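The Flat Problem

A tabletop made of solid wood is never finished moving. The boards take up water from the air in summer and give it back in winter, and nearly all of the change happens across the grain. Length can be ignored for most furniture. Width cannot.

At Forkwood, a shop that builds tables for restaurants and schools, Imre Orbán has kept records on 128 tops delivered over the past several years. Each was measured once before shipping and again in January, when heated rooms are at their driest. Forty had cupped enough to rock a glass. Most of those had been finished on the upper face only, which lets the underside gain and lose moisture faster than the top.

Orbán now applies the same number of coats to both faces. He also stores boards in the shop for 3 weeks before milling, takes them down in two passes, and lets them rest overnight between passes. Breadboard ends are pinned at the center and slotted toward the edges, so the field can slide.

Fasteners matter as much as finish. A top screwed tightly to its apron will split, sometimes years later. Slotted steel clips cost little and leave room for travel. "I would take a plain oil and good clips over the best varnish and fixed screws," Orbán says.

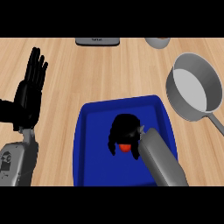 Pale planks with faint brown grain, with a blue tray on top. Computer rendering.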